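Slowing down on Prastik Road

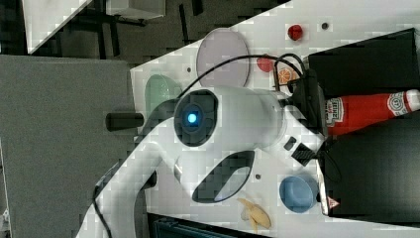 Toy food and dishes on a white tabletop.

I have driven Prastik Road to work for 14 years, and I would have told you I knew every inch of it. Then one Tuesday in November, a little before six in the evening, a woman on a bicycle came through the crossing by the Sekiguchi bakery and I didn't see her until she was nearly level with my headlights. I stopped in time. She stopped too, gave me a long look, and rode on. I pulled into the bakery lot and sat there until my hands settled down.

Now, she had a light, a small one, and she had every right to be where she was. I was going the speed limit, or close enough to it, and my windshield could have used a good cleaning (it has had one now, inside and out). I keep going back over it anyway, usually at two in the morning.

I told my neighbor Toshiko Yagi about it over the fence that weekend, and it turned into one of those talks where your coffee goes cold. She rides to the Dovberg station most days and says that crossing is the part of the trip she likes least. The streetlight on the north side has been out since summer, and the hedge at the corner has gotten so tall that drivers coming down from Zunach Hill can't see who is waiting. I had passed that hedge hundreds of times and never given it a thought!

So we wrote to the city together, and Toshiko, who is far more organized than I am, took a sign-up sheet up and down our street. We got 291 names, which still amazes me. We asked for the light to be fixed, the hedge cut back, and the limit lowered by the bakery.

The hedge has been trimmed already. We're still waiting to hear on the rest, and I'm leaving the house ten minutes earlier in the meantime.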